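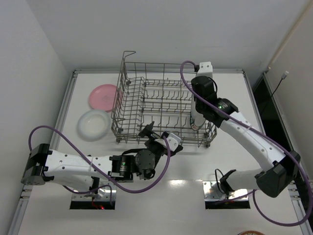 3.2 Starting order and the assignment of mares

Starting order has been named in several earlier studies as a possible source of bias in the scoring of young mares presented in hand. Judges may hold back high marks early in a class, and the first two or three animals tend to be used as a yardstick for the rest. To look at this we needed a starting order that did not depend on the mares themselves. We therefore treated the order as a set of places fixed before any animal was entered, in the way that the rows of upright tines in the empty dish rack in Figure 1 set out the spaces before either of the plates next to it goes in. The number of places was set from the entry count, and mares were then assigned to places by lot. Late changes were not allowed except for lameness, in which case the place was left vacant and the class moved on to the next number.

Reading time: 9 min

The sample consisted of 53 three-year-old mares registered with the Rasidon studbook. Each was presented twice, first at the Drillemex yard and again at the Adebisi yard in December. The two yards were chosen for having similar footing and a straight hard track for the walk and trot in hand. A second draw was made for the second presentation, so a mare that went early at Drillemex could go early, late or in the middle at Adebisi. We did not balance the two draws against each other. With hindsight a balanced design would have been better, as several mares drew neighboring places both times.

Each mare was led by a handler supplied by the yard and not by her breeder. Handlers wore plain white clothing without stable names. Mares were plaited and shown in a bridle. They were stood up for the judges, walked on the triangle, trotted on the triangle, and then let loose in the arena for free movement. Loose jumping was left out because two of the breeders objected to it at the first yard, and dropping it at one yard only would have made the two sets of scores hard to compare.

Judging was done by a panel of three drawn from a pool of nine. Judges sat apart and did not confer. Marks were given for type, topline, limbs, walk, trot, canter and general impression, in half-point steps. Paper sheets were used at both yards and typed into the Plela database afterward by Gintarė Žukauskas. Temitope Eze checked the typed marks against the paper. The three judges' marks were averaged onto one summary sheet per presentation. This gave 106 summary sheets, and four more were produced when a class was re-marked after a loose horse in the next paddock upset the mares during canter. All 110 were kept on file, but only the re-marked version was used for the four mares concerned.

Warm-up was kept the same for all entries. Mares were walked on a 200-meter loop behind the arena and called forward when the previous mare had left the ring. At Adebisi the loop passed the trailer park, and some mares were tense there. We noted this on the sheet but made no correction to the marks.

Place in the class was entered in the model as a continuous variable, with yard and panel as fixed effects and mare as a random effect. Vacant places were counted when numbering the mares that followed. A second version of the model, with vacant places closed up, is given in the appendix.

This site uses cookies to remember your reading preferences. Accept all | Manage settings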